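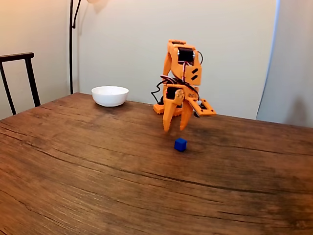
**Prüfliste Außengehege und Nachtstall, Huftieranlage Fisoleo**
Träger: Artenschutzstiftung Karagiannis
Prüfer: Steinar Hafþórsson
Prüfzeitraum: Juni, Begehung am Montag ab 7.30 Uhr
Geltungsbereich: Anlage mit 2 Vorgehegen, Quarantänebereich und Futterlager

Bewertung: i. O. = in Ordnung; M = Mangel, Nachbesserung erforderlich; N = nicht geprüft

## 1. Einfriedung und Tore

- [x] 1.1 Hauptzaun auf gesamter Länge abgegangen – **i. O.**
- [x] 1.2 Pfosten an der Nordseite auf Standfestigkeit geprüft – **M**
 Bemerkung: Zwei Pfosten am Übergang zum Wirtschaftsweg lassen sich von Hand bewegen. Das Erdreich ist dort ausgespült. Bis zur Instandsetzung ist der Abschnitt mit Steckgittern zu sichern und täglich vor dem Austrieb zu kontrollieren.
- [x] 1.3 Schleusentore, gegenseitige Verriegelung – **i. O.**
- [x] 1.4 Elektrische Hütesicherung, Spannung am entferntesten Messpunkt – **i. O.**
 Bemerkung: Messwert 3905 Volt. Die Betriebsanweisung verlangt an dieser Stelle mindestens 3500 Volt. Der Sollwert am Gerät beträgt rund 4000 Volt und ist unverändert zu belassen.
- [ ] 1.5 Fluchttür zum Besucherweg – **N**
 Bemerkung: Schlüssel war bei der Begehung nicht hinterlegt.

## 2. Nachtstall

- [x] 2.1 Boxentüren, Laufschienen und Bolzen – **M**
 Bemerkung: In Box 6 läuft die Tür schwergängig. Die untere Führung ist zu reinigen und neu zu fetten. Eine Belegung der Box mit Jungtieren ist bis dahin nicht zulässig.
- [x] 2.2 Bodenbelag, Rutschfestigkeit im Bereich der Tränken – **i. O.**
- [x] 2.3 Scharfe Kanten, hervorstehende Schrauben, Drahtreste – **i. O.**
- [x] 2.4 Lüftungsklappen, Handbetrieb bei Stromausfall – **i. O.**
 Bemerkung: Die Kurbel ist an ihren Platz neben der Stalltür zurückzuhängen. Sie lag im Futtergang.
- [x] 2.5 Feuerlöscher, Prüfplakette und freier Zugang – **i. O.**

## 3. Quarantänebereich

- [x] 3.1 Trennung von Schuhwerk und Gerät – **M**
 Bemerkung: Im Quarantänebereich stand eine Schubkarre aus dem allgemeinen Bestand. Geräte für diesen Bereich sind dauerhaft zu kennzeichnen und dürfen ihn nur nach Desinfektion verlassen.
- [x] 3.2 Desinfektionswanne, Füllstand und Wechselprotokoll – **M**
 Bemerkung: Der Füllstand entspricht der Vorgabe. Im Protokoll fehlen die Einträge des Wochenendes.

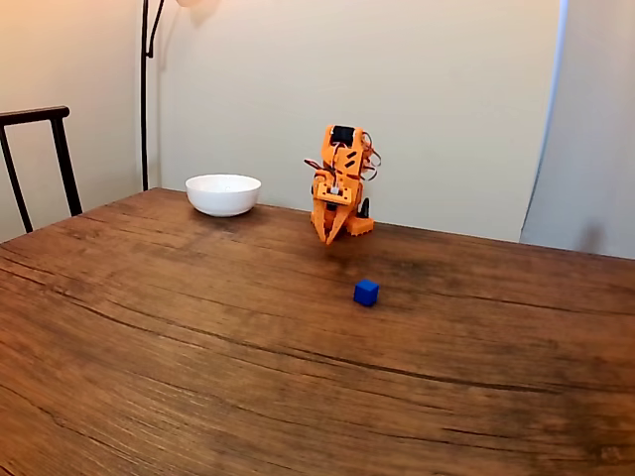 Cudusbridge wendet zu Punkt 3.2 ein, die Lösung sei an beiden Tagen gewechselt worden, lediglich das Blatt habe im Nachtstall gelegen; man bitte darum, den Mangel auf die Dokumentation zu beschränken.

Dem Einwand wird insoweit gefolgt, als der Punkt als Dokumentationsmangel geführt wird. Die Einstufung M bleibt bestehen. Das Protokollblatt ist künftig unmittelbar an der Wanne in einer Schutzhülle aufzubewahren.

- [x] 3.3 Abfluss ohne Verbindung zum Außengehege – **i. O.**
- [x] 3.4 Kadaverbehälter, Verschluss und Kühlung – **i. O.**

## 4. Futterlager

- [x] 4.1 Heu, Sichtprüfung auf Schimmel und Fremdkörper – **i. O.**
- [x] 4.2 Schadnagerbekämpfung, Köderstellen laut Lageplan – **M**
 Bemerkung: Der ausgehängte Lageplan stammt aus der Zeit vor dem Anbau Jovinska. Er ist zu ersetzen.
- [x] 4.3 Mineralfutter, Mindesthaltbarkeit und Lagerung auf Paletten – **i. O.**

## 5. Veranlassungen

| Punkt | Maßnahme | Zuständig | Frist |
|---|---|---|---|
| 1.2 | Pfosten neu setzen | Bautrupp | vor Öffnung des Vorgeheges |
| 1.5 | Nachprüfung Fluchttür | Prüfer | nächste Begehung |
| 2.1 | Führung instand setzen | Stallleitung | unverzüglich |
| 3.1 | Gerät kennzeichnen | Stallleitung | unverzüglich |
| 3.2 | Protokoll nachtragen | Cudusbridge | unverzüglich |
| 4.2 | Lageplan ersetzen | Verwaltung | Ende Juni |

Die Erledigung ist dem Prüfer schriftlich anzuzeigen. Eine Ausfertigung dieser Liste verbleibt im Stallbuch.

gez. Steinar Hafþórsson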